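Mikance Living Room Set: Sofas, Cushions and Throw Pillows

README for the shared folder, updated in April

Welcome, and thank you for taking the time to read this before opening the folders. I know a readme is the thing most of us skip (I skip them too), but sofas are a messier subject than they look, and a few minutes with this page should save you a good deal of puzzling over why one person's "seat cushion" is another person's "base pad."

What the set is

Mikance is a collection of pictures and written notes on ordinary living room seating as people have it at home. The main subject is the upholstered sofa, along with whatever rests on it: back cushions, seat cushions, throw pillows, blankets and the odd thing left behind by a child or a cat. The set holds 400 pictures from 73 living rooms, and each picture has a short note filed with it. The notes are written in plain sentences, with a handful of set words at the top of each so that things can be found again.

I started it after a long stretch of helping people choose covers and cleaning methods, when I kept wishing for a place to look at sofas that had been sat on. Store pictures are lovely, but every cushion in them is plump and every pillow stands at attention. A sofa that a family uses has a favorite end. It has a dip, a shiny arm, a throw pillow that has slid down sideways and will slide down again by evening no matter who straightens it. I wanted a collection that took those things seriously.

How the folders are laid out

There are 2 main folders. The first, called "rooms," holds the pictures and notes sorted by living room. The second, called "words," holds the list of set words with their meanings, plus my running notes on hard cases. If you only have time for one, start with "words," and then wander through "rooms" at your leisure.

Inside each room folder the pictures are in no special order. Some rooms have a dozen views of the same sofa and others have a single one. I thought about evening this out and decided against it, as some sofas simply have more going on, and I'd rather keep a good extra view of a worn cushion than throw it away for the sake of neatness.

What each note covers

Every note gives the color and general type of the fabric, the kind of back (tufted, smooth, loose cushion or a mix), the seat cushions and how they meet, the throw pillows with their colors and the way they are sitting, and any sign of wear that can be seen. Wear is the part I care about most, so please be generous with it when you add notes of your own. A sentence such as "darker patch near the middle of the seat cushion" is a great deal more useful than "used."

Colors are given in everyday names. We say beige, tan, gray, teal. Early on I tried to match everything to a paint chart, and it was a miserable few weeks, with the lamp in one room turning every beige sofa yellow and the window in another turning them all gray. Plain names are kinder to everybody, and two people will usually agree on them.

For fabric, write what it looks like and stop there. If it has the soft, matte look of microsuede, put "microsuede look" and move on to the next line. Very few owners still have the tag, and those who do tend to find it has been washed blank.

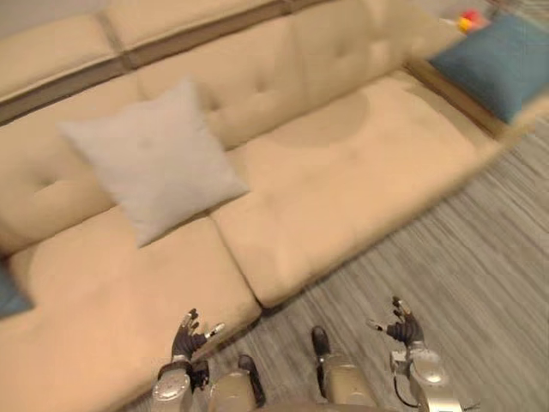

Soft matte fabrics deserve a word of their own, as they cause most of the arguments in the notes. A brushed surface goes lighter or darker depending on which way the nap is lying, so a patch that looks like a stain may be only the place where a hand last passed over it. It may also be years of somebody sitting in the same spot. From a picture alone you often can't tell, and the set word for this is "shading," which we use for any faint darker area whose cause isn't plain. Please keep "stain" for the cases that leave no doubt. I went back through the older notes and changed a good many of them to "shading," and I expect there are a few I missed.

Tufting is the other place where the notes used to wander. We call a back "tufted" when there are dimples in a pattern, even if the pattern is loose or the dimples are shallow. You don't need to say how many there are. If a button is plainly missing, mention it in your own words, along with where it was. Puckers between the tufts are normal and only need a mention when they pull hard in one direction, as they do when the filling underneath has shifted.

Throw pillows

I will admit to a soft spot for this part of the collection. Throw pillows move more than anything else in a living room, and the notes try to keep track of how they sit: flat, upright, tipped on a corner, tucked against an arm, fallen. "Tipped" means one corner is clearly higher than the rest. "Tucked" means the pillow is held in place by an arm or another cushion. A pillow can be both, and in that case write both.

Mismatched pillows are common and very welcome. Stetsiuk, the small upholstery shop that lent us its workroom table while we sorted the first batch, sells its pillows in matched pairs and assured us that most homes keep them that way. Our rooms tell a more cheerful story. Pairs drift apart, one goes to a bedroom, another color comes home as a gift, and after a while the sofa has its own odd little family.

Things that aren't the sofa

Toys, remote controls, folded laundry, books and mugs turn up all over the set. Note them if they are on or right beside the sofa, in general words. If an item is too small or too blurred to name with confidence, write "small object" and its color. Guessing does more harm than leaving a gap, and someone searching the notes for a certain kind of toy won't thank you for a hopeful maybe.

Known gaps and weak spots

Leather is thin on the ground here, and so are sofa beds. Most of the rooms belong to people who answered a card pinned up at the Celteo fabric store, and folks who buy fabric by the yard tend to own fabric sofas, so beige, gray and brown upholstery is well covered and the bolder prints are not. Living rooms lived in by one quiet adult are scarce compared to homes with children.

Some pictures are blurred toward one side or show only part of a sofa. They stay in if at least one cushion can be seen well. Please don't write notes about the part you can't see, tempting as it is to finish the sofa in your head. I've done it myself, and once gave a very confident note about a left arm that, when I went to visit, didn't exist.

Two people read each note before it is filed. They agreed on the type of back in 93 percent of the notes, and did less well on wear, which didn't surprise any of us.

Using and adding to the set

You are welcome to use the pictures and notes for teaching, repair guides, pattern work or plain curiosity. Please keep the room names as they are, and don't try to work out whose home is whose. If a household asks to have its room taken out, we remove the whole folder and note the change at the bottom of the "words" list.

New rooms are added through the Jarnex drop box. Put everything in one folder per room, include your notes as plain text, and leave the pillows as you find them. Straightening up first is a natural urge, and I understand it completely, but the slouch is half of what we're after. If you're unsure of a word, leave a question mark next to it and one of us will have a look, most likely in the evening once the house is quiet.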